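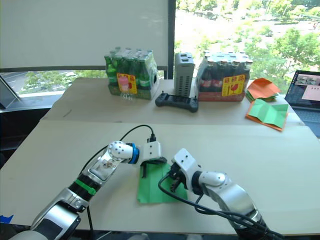

Two arms, one sheet of green paper, at the Bedoya open day

I drove 69 miles to watch a robot fold paper and I would do it again tomorrow!

Bedoya is the robotics lab on the top road in Skollitcombe, and once a year they open the doors to anyone who signs up in time. I missed it last summer because I sat on the email too long, so this year I had my name in before I'd finished my coffee. The open day was in July 2026, with doors at ten, and I got there early enough to circle the parking lot twice and still be handed one of the first name stickers. There were 87 of us on the list, mostly families, plus a big noisy crew from the community college in Rudstead who had clearly been before and knew where the good snacks were.

They split us into groups and sent us around nine stations. My group started with the bin picking (fast, loud, the kids loved it), then a legged thing that was having a bad day and spent our whole slot on its side while a very patient grad student poked at a laptop. After that came a long talk about batteries that I'll be kind about. The chairs were comfortable.

And then origami. I stayed at origami so long that my group left without me.

The table is over by the window, and you stand pretty close, behind a line of tape on the floor. Two silver arms come in from either side with a sheet of paper between them, and off they go. I've folded paper since I was a kid and I had never thought about how much of it happens in your fingertips. You feel the edge, you feel whether the layers have lined up, you slide your thumb along and there's your crease. These arms have hard black pointed fingers. Watching them try to do what my thumb does without thinking was sort of agonizing, in a good way, like watching somebody parallel park a bus.

The person running the table was Rhea Calimlim, and she was wonderful. She talked the entire time, took every question, and never once made the little ones feel silly. One boy asked if the robot gets bored. She told him the robot doesn't but she does, and that's why there's a radio.

What she wanted us to look at was the handover between the two hands. One arm has to hold the sheet still while the other does the work, and if the holding arm leans too hard the paper creases where you don't want it. If it doesn't lean hard enough, the whole sheet goes skating across the table. She let us hang around a side screen to see the job up close, and that was when I got hooked, because from far away it all looks so tidy.
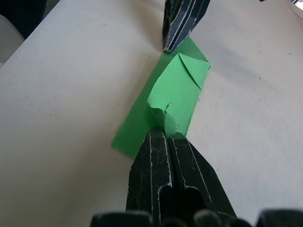

The same job from down at the gripper, with a tear in the folded flap

Paper is mean to robots, in Rhea's words. It bends when you push it, it sticks to the sheet underneath, and every attempt leaves it a little softer than before, so the piece you're folding at the end isn't the piece you started with. I asked how many sheets they go through and she looked it up for me: 458 since they began the project, counting the ones that ended up in shreds. She keeps a few of the worst ones pinned on a corkboard in the hallway. I liked that a lot. My own worst ones go straight in the recycling.

I also liked that she showed us the bad tries along with the good ones. At the last place I visited, a packaging plant (I won't name it, they gave me a nice tote bag), everything had been rehearsed to death and you could tell. At this table a try would go wrong and Rhea would say "well, nuts," and smooth out a new sheet.

Around noon I tore myself away and went to find food. They'd brought in Stekeria, the grill place from down the hill, and I had the chicken plate with the green sauce. Get the green sauce. The line was long and slow, and I ended up sharing a picnic bench with Jhonatan Guzmán, who teaches the Rudstead students. He brings a class every year and makes each of them fold a paper boat with their hands in oven mitts the week before, so they'll have some sympathy for the machines. Half of them never get the boat done. I've since tried it at home and my boat looks like something that got run over.

He thought I should go back to the origami table in the afternoon when the crowd thinned out, and he was right.

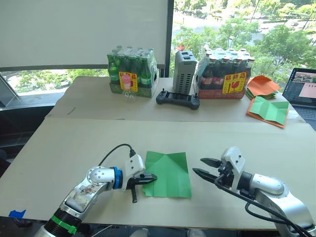 By then there were maybe five of us at the tape and Rhea had time for the longer questions. I asked whether the two arms know about each other, and she said that's the part people argue over at lunch. In her setup a single program runs both, so there's no left hand waiting on the right hand, and it learns from a person doing the folding first, over and over. She's done a lot of that folding herself, and she says she now dreams in triangles.

I also asked if it would ever do a crane. She laughed and said ask her next year. I will!

A few notes if you're thinking of going. Sign-up is free, but it fills up fast. Parking is on the grass behind the building and the grass was soggy, so don't wear your good shoes. The stairs to the upper lab are steep, and the elevator is around the back by the loading door (there's no sign, just ask at the desk). Kids can't go past the tape at any of the stations, but the last room has a little table with paper and stickers where they can make all the mess they like. I may have sat there for a while too. I came home with one decent frog, and it's on my dashboard now.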